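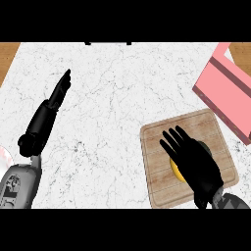
Re the sealing question: the Sotier sealer went on our hall kitchen slab in May, two coats, and it needs a full day between them whatever the can says. White marble with the fine gray and black veins, like the piece set against the wood here, hides small stains well, so test with a drop of water instead of going by eye. If the spot darkens, it needs another coat. Ours took 46 ounces in all. Lemon juice will still etch it, sealed or not.

Colette Pruvost wrote:
> We got a quote of $402 from Skenderska to reseal the
> counter and the window sill. Is that fair? Also, has
> anyone done it themselves, and how long before you
> could put things back on it?

I'd call that high for one counter and a sill. Gornen charged my sister 100 less last year, with the sill included. We put things back after two days and kept oil off it for a week. I have half a can left if you want it.

Baiba Navickas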